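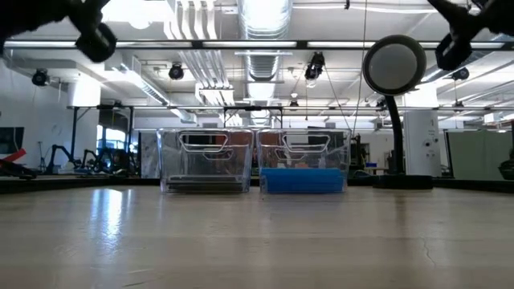

4. Keeping things at home: storage habits in the Jekholm households

4.1 Where things live

When we first sat down with the households in Jekholm, we had expected to talk mostly about furniture. Our questions had been drawn up with cupboards, wardrobes and chests of drawers in mind, and we had left only a short space at the foot of the sheet for everything else. By the second visit that space had been filled on both sides, and we had begun to bring extra paper. People wanted to tell us about their tubs and boxes, their biscuit tins, the bag behind the door with all the other bags in it, and we were very glad to listen.

The 19 households that took part had all lived at the same address for at least 5 years, which was long enough for habits to have settled and for a fair amount to have gathered at the back of things. Each was visited twice, once in the winter and again in July, when the lofts were warm and the garden things had come out. We asked the person who did most of the tidying to show us round, though in several homes this led to a friendly disagreement in the hallway over who that might be.

Almost every home had what one householder called "the place for bits". It might be a kitchen drawer, a shelf over the boiler or a shoebox on the landing, and it held string, fuses, birthday candles, keys to locks long since gone. Earlier writing on the subject has tended to treat such places as a failure of order. We would like to put in a gentle word for them. The people we spoke to could nearly always say whether a thing was in there, even when they could not say where, and they went to it first and with some confidence.

4.2 Seeing and not seeing

A second matter, and one on which feelings ran surprisingly high, was whether a container ought to show what is inside it. Some households were firmly for clear plastic (Figure 3). They liked to find a thing by looking, and they spoke with real dread of the stack of lidded boxes that must be lifted down one after another to reach the Christmas lights. Others could not bear it. For them the whole point of putting something away was to stop looking at it, and a see-through box on a shelf was simply untidiness with walls round it.

Figure 3. Clear plastic bins side by side on a tabletop. A blue object shows through the right-hand bin, and a low layer of dark grey material through the left.

Labels might be thought to settle the argument, but they were much less used than we had supposed. Where we did find them, they were often out of date — a box marked "school" held curtain hooks, and one marked "Thevar holiday" held a very good set of paintbrushes. The owners were quite untroubled by this. They had learnt what the label had come to mean, and changing it would only have confused matters for the rest of the family.

4.3 Moving things on

Between the winter and summer visits most homes had let go of something, though seldom as much as they had planned. The church sale at Pevus took a good deal, and neighbours and grown-up children took the rest, not always willingly. Clothes went easily. Jars, cables and gift boxes hardly went at all, and the reason given was nearly always that they might come in. We came to think of "might come in" as a kind of storage in itself, with its own corner of the house and its own rules, and we return to it in Section 5 when we look at the sheds.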